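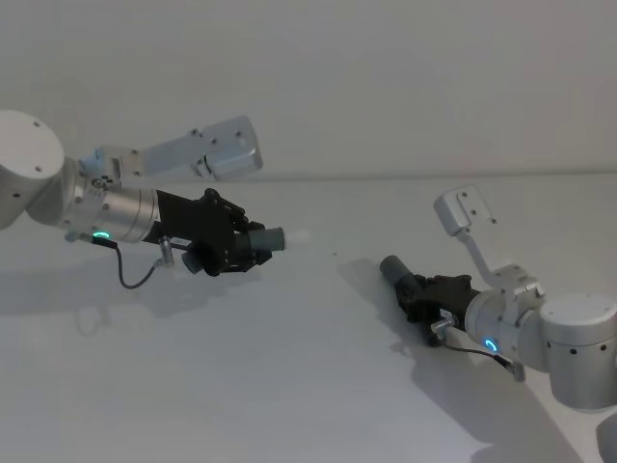

Frequently asked questions for grant applicants

Who can apply to the Wallham Community Fund?
Any registered nonprofit that serves residents of Wallham or Tilville. You do not need an office in either town. If your group is still waiting for its tax-exempt letter, you can apply through a fiscal sponsor.

What is a fiscal sponsor?
An existing nonprofit that agrees to receive the money for you and report on how it was spent. We need a signed agreement between the two groups before we release any funds. A letter of support is not enough.

Can we use the grant for rent and salaries?
Yes. General operating costs are allowed – rent, payroll, utilities, insurance, bookkeeping. You can ask for operating money only, or combine it with a specific program on one application.

What do you not pay for?
Political campaigns, debt that is more than a year old, endowments, and costs from before the award date. We also do not make grants to individuals.

How many groups get funded?
Last round we received 114 applications and funded roughly half. Many of the awards were for less than the amount requested.

Do we have to raise matching funds?
Only for building and equipment requests. For those, you need to show 20 percent of the project cost from other sources. Donated labor counts toward the match if you keep a log of the hours. Donated office space does not.

Our budget is very small. Do we need an audit?
No. Groups with a budget under $50,000 send their most recent Form 990-N or 990-EZ and a one-page income and expense statement. Larger groups send a full 990, plus an audit or review if they have one.

When is the deadline?
Applications close at 5 p.m. on the last day of October. The online form locks at that time and drafts are not submitted automatically. Paper applications have to be at the front desk by the same hour.

What is the Emau form?
Emau is the online system we use for applications and reports. If you applied before, use your old login. If the person who set up the account has left your organization, write to the grants desk and we will move it to a new email address. Allow 3 business days for that.

Is the Murthy Award a separate application?
No. The Murthy Award goes to one first-time applicant each year. Check the box on page one of the form if you want to be considered. It does not affect your chances for a regular grant.

Can we change the budget after we are funded?
Small shifts between lines are fine – just note them in your final report. If you want to move money to a different program, ask us in writing before you spend it.

We were turned down. Can we find out why?
Yes. Ask for reviewer comments through your Emau account, and we will send them by email. You may apply again in the next round.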